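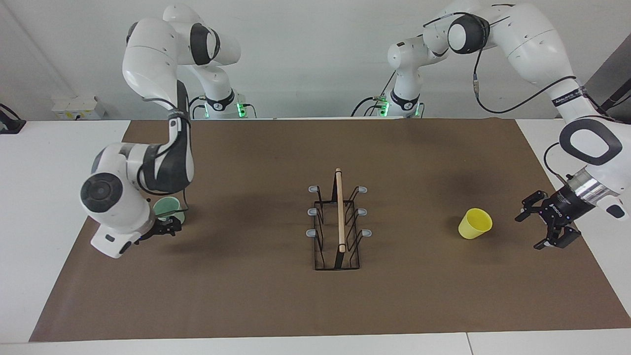
How much of the tabletop should the paper cover?

Cut the sheet so that it covers most of the tabletop and leaves a strip of bare surface along the front and at both sides. The strip is needed for the tape and for wiping the edge.

4.2 Covering the table

The Kostia table cover is supplied as a roll of brown paper, order no. 2314. The paper is used on one side only. It protects the tabletop from scratches and keeps plastic cups from sliding when they are set down or picked up.

1. Clear the tabletop and wipe it with a damp cloth. Let it dry completely.
2. Unroll the paper along the back edge of the table with the curl facing down.
3. Cut the sheet to length. Use scissors. Do not cut on the tabletop with a knife.
4. Smooth the sheet by hand from the center toward the corners.
5. Tape the two back corners first. Pull the sheet flat and tape the front corners.
6. Run a hand over the surface. If a ridge can be felt, lift the nearest front corner and repeat step 4.

Note: Paper from the inner end of the roll holds its curl. Lay it flat under a board overnight before use.

CAUTION: Do not use solvent cleaner on the tabletop while the paper is in place. The liquid spreads under the sheet and leaves a mark.

4.3 Setting out the cups

The cup set (order no. 1291) contains plastic cups in several colors, including pale green and yellow. All cups in the set have the same rim diameter and may be stacked in any order.

1. Check each cup for cracks at the rim. Discard cracked cups.
2. Place the cups on the paper, at least 21 cm apart.
3. For upright placement, set the cup base flat on the paper and release it without twisting.
4. For side placement, lay the cup down with its opening pointing away from the nearest table edge. A tapered cup rolls in a curve, so allow clear space on both sides.
5. To clear the table, pick up the cups lying on their sides first, then the upright ones. Stack no higher than six.

Note: If a cup sticks in the stack, hold the lower cup at the base and turn the upper one a quarter turn. Do not pry at the rim.

4.4 Replacing the paper

Replace the sheet when it is torn, when a fold can no longer be smoothed out, or after any spill. Peel the tape back slowly at a low angle. Tape residue can be removed with warm water and a soft cloth.

Replacement tape is order no. 2693. Tape from earlier Pravlow kits is wider and must be trimmed before use.

Section revised February 23, 2018. T. Kaneko, K. Miyazaki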